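Rokon hand-held grippers (pair)
Sold by Drandmont. Price per pair: $1687

I've been wanting to get these up on the site since August, and they're finally in stock! If you've ever tried to show a robot arm a job by steering it with a joystick, you'll know how slow it gets. With the Rokons you pick one up in each hand and just do the job — the recording goes off to your training software and the arm learns from that. 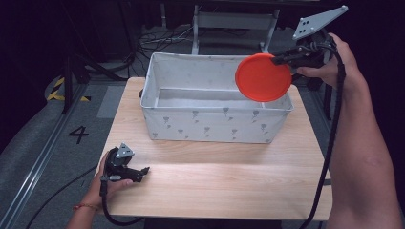
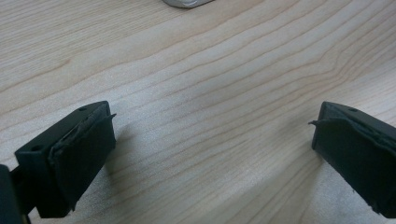

Two views from the same table: one gripper in each hand with a lid over the fabric bin, and the fingers open over bare wood.

What I like most is how quickly people settle into them. Eftychia Economou had her first go at our bench and was recording usable runs before her tea was cold (mine take longer, I fuss). Tidying jobs are a good place to start, things like lids, tubs and soft bins, and you can work with both hands the way you normally would.

What you get
Left and right gripper, black
One cable for each gripper, 2 m
Spare finger pads, 4
Nimri recording software, one seat

The pads are rubbery and they do wear, so keep an eye on the tips and the inside edges. Swapping a pair over is a five-minute job once you've done it before. Extra packs are on the Wuvcombe parts page.

A few things I get asked. Yes, they're cabled, and no, there isn't a wireless version yet. I run my cables down the outside of the forearm and off the side of the table, and I hardly notice them after a bit. Each gripper records up to 838 runs before you need to clear the storage, depending on how long your runs are. If you're left-handed it makes no difference at all.

Hernán Chambi looks after setup and can match the fingers to whatever is on the end of your arm — send him the model number when you order and he'll sort the colour-coded fittings too.

Next batch ships Sat 1 December. Pick-up is fine as well, just ring first.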